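Home | News | Schools | Business | Outdoors | Obituaries | Classifieds | Contact

Covcombe store to hand out 256 craft and tackle boxes for summer

27 May 2020

COVCOMBE – A hobby and sporting goods store on Naidu Street will give away 256 small storage boxes to local families before school lets out, packed with either sewing supplies, beads or fishing tackle.

Grollance, which has sold thread, yarn, hooks and line from the same building since 2003, started taking names for the boxes this week. Pickup will be at the side door, by time slot, and the store asks that one person come per household.

The boxes are clear plastic, the kind sold for lures and for beads, with trays under the lid that fold up and back. Grollance bought them from the wholesaler Gorura at cost. The contents come mostly from the store's own shelves, along with leftover stock from a beading class that was called off in March.

Owner Ottó Boros said the idea came from customers who phoned in April asking for needles, elastic and buttons in very small amounts.

"People would ask me for six buttons," Boros said. "I sell them on cards, or by the scoop. So I was putting six buttons in an envelope, and then a needle in another envelope, and the envelopes were all over the counter. Inna said put it in a box."

Inna Koval has run the sewing side of the store for most of its life and drew up the lists for the three kits. The sewing kit has hand needles, pins, a small pair of scissors, a tape measure, snaps, buttons, two yards of elastic and thread in black, white, gray, navy and red. The bead kit has glass and plastic beads, stretch cord, crimp beads and clasps. The tackle kit has hooks, split shot, swivels, bobbers and a few soft baits.

Every kit is packed the same way. Small things go in the trays and anything long or bulky goes in the compartment underneath. Koval said she went through several kinds of box before settling on this one.

"The flat ones with dividers are fine until a child picks one up by the end," she said. "Then you have pins in with the snaps. In these, the trays come up when you open the top and you can see what is in the bottom without taking anything out."

She also wanted a box that could be seen through from the side. In her experience, she said, supplies in a closed tin get forgotten and bought again.

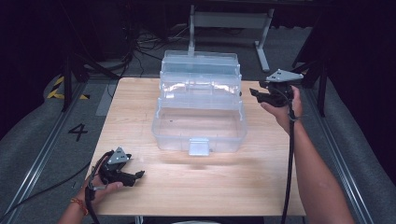 The clear storage box opened on a table, its two stepped trays folded back and the lower compartment empty.

Packing started on Monday of last week in the classroom behind the sales floor, which has not been used for classes since March. The work is being done by store staff, two at a time, at tables set well apart. Anas Ragab, who normally works the fishing counter, said the first day was slow.

"We were filling one box all the way and then starting the next one," Ragab said. "You end up walking around the room the whole time. Now we open a row of boxes, and one person does trays and the other does the bottoms, and the tops get closed at the end."

He said the latch at the front needs a firm press. Anyone who gets a box at pickup should check that it is shut before putting it in a car, he said, above all the tackle kits.

Hooks in the tackle kits are stuck into a strip of foam and are meant for panfish. Ragab left out treble hooks and any lure that has them. He also left out lead. The split shot is tin, which costs more but can be handled by children without worry, he said.

The tackle kits do not come with a rod. Grollance has a short list of used rods and reels that customers have offered to give away, and families who ask for a tackle kit can put their names down for one. Ragab said there will not be enough rods for everyone on the list and that the ones he has seen so far need new line.

Fishing from the bank at the Covcombe reservoir is open, though the boat ramp and the restrooms remain closed. The parking lot on the north side is limited to half its usual spaces. Children do not need a license, but an adult who fishes alongside them does.

The bead kits have drawn the fewest requests, Koval said, and the sewing kits the most. Many of the people asking for sewing kits are adults who want to make face coverings at home. She has no objection to that but is holding part of the supply for households with school-age children, as first planned.

"If there are kits left at the end, whoever wants one can have one," she said.

Elastic has been the hardest thing to find. Gorura had none of the quarter-inch width when Boros placed his order, and the two yards in each kit were cut from a wider roll the store had on hand and then split lengthwise. Koval said the split edges will fray a little and should be turned under or run through a casing.

Marichka Tkachenko, who teaches fifth grade in Covcombe, is sending home a sheet of simple projects to go with the sewing and bead kits. The sheet covers a running stitch, a backstitch, sewing on a button with two holes and with four, and a drawstring bag that can be made from an old pillowcase. A second page has patterns for bracelets.

Tkachenko said the projects are not graded and do not have to be turned in.

"We have sent home a great deal of paper this spring," she said. "I wanted one page that ends with a bag you can put your shoes in."

She had her own class try the button exercise over video before the sheet was printed. Most of the students sewed the button to the fabric well enough. A few also sewed it to the leg of their pants, and the sheet now tells them to work over a table.

There is no matching sheet for the tackle kit. Ragab has written out a card on how to tie a clinch knot, and it is packed in the bottom of each of those boxes under the bobbers.

Boros would not give a figure for what the giveaway is costing the store. He said the boxes themselves were the largest part of the bill and that he had looked at using paper bags. Bohdan Karpenko, who handles orders for this part of the county at Gorura, said the wholesaler had the boxes in its warehouse for spring fishing shows that were canceled.

"They were sitting on pallets, and I needed the floor space," Karpenko said. "Ottó took the clear ones. I still have a good number in green, if anybody wants green."

Karpenko said the same box will be back in Gorura's regular catalog in July. Grollance plans to carry it then at the usual price, together with loose trays for people who break one.

The plastic does crack if a full box is dropped on a hard floor, Koval said, and it clouds if it is put in a dishwasher. She recommends washing it by hand in warm water with a little dish soap and letting it dry with the top open. Bead cord and thread should be kept out of the hinges, where they wind up and stop the trays from folding flat.

Soft baits should stay in the bag they come in. Some kinds react with hard plastic if they are left lying against it through a hot summer, Ragab said, and will leave a sticky patch that does not wash off.

How to get a box

Families can ask for a box by phone during store hours or by leaving a note in the mail slot at the side door on Naidu Street. The note should give a name, a phone number, which kit is wanted and the ages of the children in the home. The limit is one box per child and no more than three per household.

Staff will call back with a pickup time. Boxes will be set out on a cart by the side door with the family name on a strip of tape across the top. The tape peels off. Anyone who can't come to the store can ask for delivery inside the town limits, which Boros is doing himself in the evenings after closing.

Kits that are not picked up within six days will go to the next name on the list.

The sewing and bead kits have small parts, and the sewing kit has pins and scissors. The store asks that they not be given to children under six, and that younger brothers and sisters be kept away when the boxes are open.

Grollance will also take donations of unused buttons, zippers and full spools of thread, which can be left in the bin inside the front door. It is not taking fabric at this time. The store is open for regular shopping with a limit of four customers inside, and phone orders can be brought out to the curb.

The beading class that was called off in March has not been rescheduled. People who paid for it can have their money back or a credit, Koval said, and those who have not yet called should do so before the end of the month.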